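Home | Projects | Team Pages | Schedule | Contact

Why Our Arm Kept Letting Go: Project Report, Team Bellus 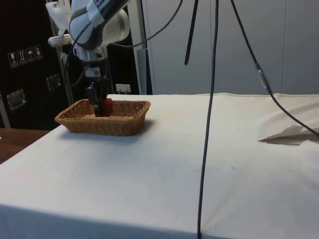 So the short version is that for most of the spring our robot would pick something up out of the basket, carry it partway to the drop point, and then just open its fingers. No error, no stop, nothing on the screen. The program went on to the next step as if everything was fine and very proudly placed nothing at all.

The project itself was supposed to be simple. Our pick-and-place program (we call it Seyoum) finds a small object, closes the gripper on it, lifts, moves, and sets it down on the cloth. We'd planned to spend most of our time on the finding part, since that's what the Fikent Lab grades hardest. Instead we spent it chasing drops.

Our first guess was grip force. I turned it up, then turned it up again, and all that did was squash a foam block pretty badly. Then we blamed the basket, because the weave catches the fingertips if you come in low. We raised the approach height a little and got fewer scrapes, which was nice, but the drops kept coming. I also rewrote the whole lift routine over one weekend and I'd like that weekend back.

What finally helped was boring. We ran 261 picks in a row with the log turned all the way up and sorted the failures by where the arm was when the fingers opened. Out of those, 92 were drops, and nearly all of them came during the same wrist turn on the way out. Straight lifts were fine! Once we saw that, we quit messing with the code and did the turn by hand with the power off, feeling along the gripper cable. It went tight right at the end of the rotation. With a meter on it we could watch one line cut out for a moment and come back.

When that line dropped, the gripper controller restarted, and its startup position is open. That's the part that worries me most. With a foam block it's annoying, but with anything heavy or sharp it's a safety problem, and our stop button wouldn't have helped because the arm never knew anything was wrong.

We made 2 changes. The cable got rerouted with more slack at the wrist, and the Dellus controller board now holds its last position after a restart and sends a fault to the main program, which stops the arm. We tested the second one by pulling the plug mid-carry, a bunch of times, with everybody standing well back.

We've done some 2,000 wrist turns since the reroute and haven't logged a cutout. I still don't love the connector. It has no latch, and we want to swap it for a locking one before the June demo. The finding part also needs work, and I'll write that up separately once I've cleaned up my notes.

Last updated: May 7, 2025

Related reports
Seyoum setup notes
Choosing a gripper for small objects
Cable routing checklist
Fikent Lab shop rules
Team Bellus midterm report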